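Cahier d'atelier, cuisine simulée et bras blanc
21/06/2019. Préparation du budget matériel, deuxième passe
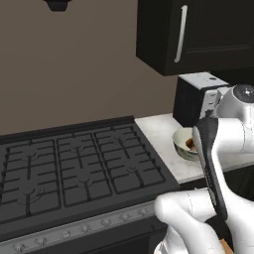
Donc je reprends le tableau là où Kwame l'a laissé, c'est-à-dire à la ligne « divers », qui pèse à elle seule plus lourd que la ligne « bras ». Ce n'est pas un reproche. J'ai ouvert la ligne « divers » et elle contient un bras.

Rappel de la question posée par la direction, pour ceux qui liront ce cahier plus tard en cherchant un coupable : que faut-il acheter avant décembre pour passer de la cuisine simulée à une cuisine réelle, et combien ça coûte. Réponse attendue : une page. Réponse actuelle : un classeur, deux devis contradictoires et ce cahier.

Enveloppe : 59 k€. Elle couvre le bras, la pince, le mobilier, l'électricité et la mise en conformité. Elle ne couvre pas le transport, parce que la personne qui l'a calculée pense que les bras arrivent seuls.

1. Le bras

Deux fournisseurs en lice. Frerichs propose un modèle d'occasion reconditionné à 39 k€, contrôleur compris, pince non comprise, câble entre les deux « sur demande ». J'ai demandé. On m'a répondu que la demande devait passer par le portail. Le portail demande le numéro de série du bras que nous n'avons pas encore acheté.

Gindora propose du neuf, plus cher, avec un contrat de maintenance obligatoire dont la première page explique que la maintenance est facultative. Mohammed-Awal a relu le tout deux fois et m'a rendu le document avec un point d'interrogation en marge, sans autre commentaire. Je partage son analyse.

Ce qui me gêne dans les deux cas, c'est l'encombrement. En simulation, on pose l'épaule du bras où on veut, elle vient mordre sur le petit appareil du plan de travail (le genre machine à café) et tout le monde trouve ça normal. Dans le vrai, il faut un socle, le socle a une emprise, et l'emprise se trouve pile là où le menuisier veut mettre un tiroir. À faire : tracer l'emprise au ruban adhésif sur le sol de l'atelier avant de signer quoi que ce soit. Seidu a du ruban. Seidu dit qu'il n'en a plus. Acheter du ruban (ligne « divers »).

2. La pince

C'est le poste que j'avais sous-estimé. Nos doigts simulés ont des patins noirs sur les faces internes, et toutes les tâches de saisie ont été réglées avec un frottement très généreux, pour ne pas dire complaisant. Je suis allé voir la valeur dans le fichier de configuration. Je préfère ne pas l'écrire ici, des collègues lisent ce cahier.

Conséquence budgétaire : il faut prévoir des patins de rechange, de plusieurs duretés, et du temps pour refaire les essais avec un frottement crédible. Ullness vend les patins par lot de 100. Le lot est absurde pour un seul bras, mais ils ne fractionnent pas, et à l'unité chez le concurrent on arrive presque au même prix. Je prends le lot. On les retrouvera dans des cartons jusqu'à ma retraite.

Nkrumah propose de les fabriquer nous-mêmes, moulés en silicone. Il a déjà proposé de fabriquer nous-mêmes l'étagère du couloir. L'étagère du couloir est par terre. J'ai noté « à étudier ».

3. Le mobilier

Là on touche au cœur du problème. La scène actuelle a été montée par quelqu'un qui a du goût et aucun sens des prix : plan de travail blanc à veines grises, grilles noires sur la table de cuisson, bandeau de commande argenté, élément haut noir avec une longue poignée verticale. C'est très joli. J'ai fait chiffrer la même chose en vrai et le cuisiniste m'a offert un café, ce qui est rarement bon signe.

La question à trancher : est-ce qu'on veut une cuisine qui ressemble à la scène, ou une cuisine qui pose les mêmes difficultés au bras ? Welington tient pour la ressemblance, au motif que la perception a été entraînée sur ces couleurs-là et que du noir sur du noir, ça se travaille. Il a raison sur un point. Les grilles ne se détachent presque pas de la plaque, et si on passe à une plaque claire on se facilite la vie pour rien, puis on le paie le jour où on livre chez quelqu'un qui a une cuisine noire.

Compromis retenu pour l'instant :
Plaque et grilles noires : on garde, d'occasion, sans raccordement au gaz. Personne ne va brancher du gaz sous un prototype tant que je signe la fiche de sécurité.
Boutons de commande : on garde, ronds et petits comme dans la simulation. Les boutons sont exactement ce qu'on rate le mieux.
Plan de travail : stratifié clair, motif vaguement marbré. Le vrai marbre est refusé.
Élément haut : on le garde, mais avec une fixation démontable. Je vois d'ici l'épaule du bras entrer dans la porte le premier matin.
Hotte : une coque vide suffit. Elle est là pour gêner, elle gênera aussi bien sans moteur.
Mur : peinture brun taupe. Seul poste sur lequel l'équipe est unanime, et le moins cher du tableau.

4. La vaisselle et la nourriture

On rit, mais c'est une ligne. Les tâches actuelles tournent autour d'un bol blanc et de choses brunes à manipuler. Kwame soutient que l'aliment dans le bol est du pain. Welington soutient que c'est quelque chose de cuit. Le nom de l'objet dans la bibliothèque est « food_misc », et l'auteur ne travaille plus chez nous. Pour le réel je commande donc du factice en mousse, brun, sans préciser l'espèce.

Les bols : céramique, parce que le plastique glisse et ne casse pas, et que ça donne de mauvaises habitudes au planificateur. Prévoir de la casse. Je mets cinq bols par mois, ce qui est optimiste, et une balayette, ce qui est réaliste.

5. Les licences et le calcul

Le moteur de rendu passe par Grirnden, licence annuelle, renouvellement en décembre. Si on bascule tout l'effort sur le banc réel, quelqu'un va proposer de ne pas renouveler. Je l'écris noir sur blanc : il faut renouveler. Le banc réel fera une tâche à la fois, s'arrêtera quand on part déjeuner et tombera en panne pendant la visite. La simulation tourne la nuit et ne demande pas de balayette.

J'ai déplacé la licence du budget matériel vers le budget logiciel. Le budget logiciel me l'a renvoyée avant midi.

6. Où on en est

Avec l'option Frerichs, il reste 20 k€ pour la pince, les patins, le mobilier, l'électricité et le transport imaginaire. Ça passe si le cuisiniste oublie qu'il m'a offert un café. Avec l'option Gindora, il reste de quoi acheter le ruban.

Je penche pour l'occasion, à une condition : voir le bras tourner avant de payer, charge nominale au bout, et pas sur une vidéo de 39 secondes avec de la musique. Mohammed-Awal veut bien se déplacer. Il demande si la ligne « déplacements » existe. Elle est dans « divers », sous le bras.

À faire avant la prochaine réunion :
Kwame : sortir de « divers » tout ce qui pèse plus qu'un tournevis.
Seidu : ruban, emprise du socle, hauteur sous l'élément haut bras replié. Mesurer aussi bras déplié, on l'avait oublié la dernière fois.
Nkrumah : un patin moulé, un seul, posé sur mon bureau. Ensuite on parle.
Welington : liste des couleurs et finitions qui comptent pour la perception, avec une justification par ligne. « C'est plus beau » n'est pas une justification.
Moi : rappeler Frerichs pour le câble. Relancer l'électricien, qui veut savoir si le bras est un électroménager. J'ai répondu oui, pour gagner du temps, et il m'a envoyé le formulaire des lave-vaisselle.

Note ajoutée en fin de journée : Frerichs a rappelé. Le câble est disponible, en deux longueurs, toutes deux trop courtes si le contrôleur va dans le placard bas comme prévu. Soit on rapproche le contrôleur, soit on supprime le tiroir du menuisier. J'appelle le menuisier demain.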